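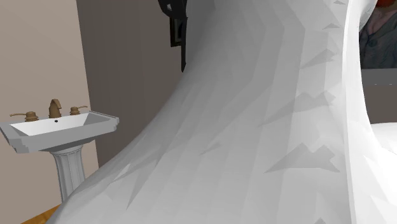 Figure 17. Flared surface, flat shading

4.3 Smoothing a faceted surface

Flat shading gives each facet a single tone, so seams show on curved parts. Cevthorpe applies it to all imported meshes by default.

1. Select the part in the Prakach panel.
2. Open Surface > Normals and choose Smooth.
3. Set the crease angle. Edges sharper than this value stay hard.
4. Click Rebuild. Parts over 2000 facets are processed in the background.
5. Save under a new name - Rebuild cannot be undone after the file is closed.

Note: Smoothing changes the display only. Exported dimensions are unaffected.

Caution: Do not rebuild while a Brorkach export is running. The export stops with error 655 and the partial file must be deleted by hand.

For shadow settings, see 4.4.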